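CLOTTON, Tue 12 April - Members of the Plencombe shared workshop will open their doors in May to show off a bin-picking robot built on the workshop floor, evenings and weekends mostly, from a secondhand KUKA arm and whatever was in the parts drawers.

Build lead Jolien De Smet says the arm is moving well. The gripper is on its 4th version. Hoses rerouted twice, cables strapped along the forearm so they stop snagging. Control code all written in house and will be posted free once its tidied up.

"We wanted it picking ordinary stuff, things out of your bathroom or the kitchen drawer," De Smet said. "Neat little cubes are easy. A hairbrush is not."

Total spend so far is $53 a week out of member dues, plus a donated controller from Verbeke, the machine shop on Cilville Road. Next up: a better colour camera, and a proper gaurd around the bench before visitors come in.

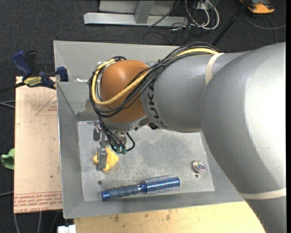
Open night runs 90 minutes, free, kids welcome with an adult. Room for 42 people, so please book at the front desk. Bring a small household item for the robot to try, nothing breakable. Parking is behind the building, enter off the lane.

Media wanting a demo beforehand, ask for Jolien at the workshop. Evenings are best.

- ends -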